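How a Wrestling Ring Is Built

A wrestling ring looks like a boxing ring, but the parts inside are different. Wrestlers fall on purpose many times in a match, so the floor has to bend a little when they land.

The frame

The ring starts with four steel posts, one at each corner. Steel beams run between the posts and meet in the middle. Under that meeting point, many rings have a large spring or a set of smaller ones. When a wrestler lands, the beams move down a short distance and come back up. This spreads the force of the fall over more time, and a force that is spread out hurts less.

The boards and the mat

Wooden boards lie side by side across the beams. On top of the boards is a layer of foam, and on top of the foam is a sheet of canvas pulled tight and tied under the edges. The foam is thinner than most people expect. A ring from the builder Orkar uses foam 2 inches thick.

The loud bang you hear when someone falls comes mostly from the boards. The space under the ring is hollow, so it works like the inside of a drum.
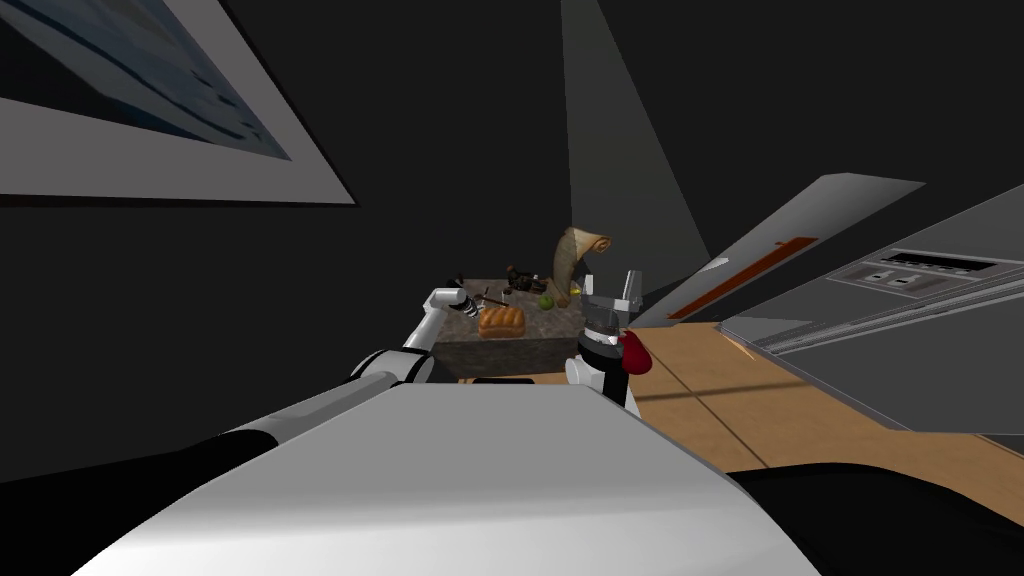
The ropes

A wrestling ring usually has three ropes on each side. Some are real rope wrapped in tape. Others are steel cable inside a rubber hose. Each one is joined to the corner post by a turnbuckle -- a metal part with a screw thread at both ends. Turning it pulls the rope tighter. A pad covers the metal.

Ropes stretch with use, so they have to be checked before every show. Manju Solanki builds rings for the Millovico wrestling school. She presses down on the middle of each rope and tightens any that sag.

Putting it together

A crew of 4 can build a ring in one afternoon. The order is always the same: posts, beams, boards, foam, canvas, ropes. The full set of parts weighs more than 800 pounds, and it travels in a truck.

Words to know

Canvas: a strong, heavy cloth.
Turnbuckle: a part that tightens a rope or cable.
Beam: a long, stiff bar that holds up weight.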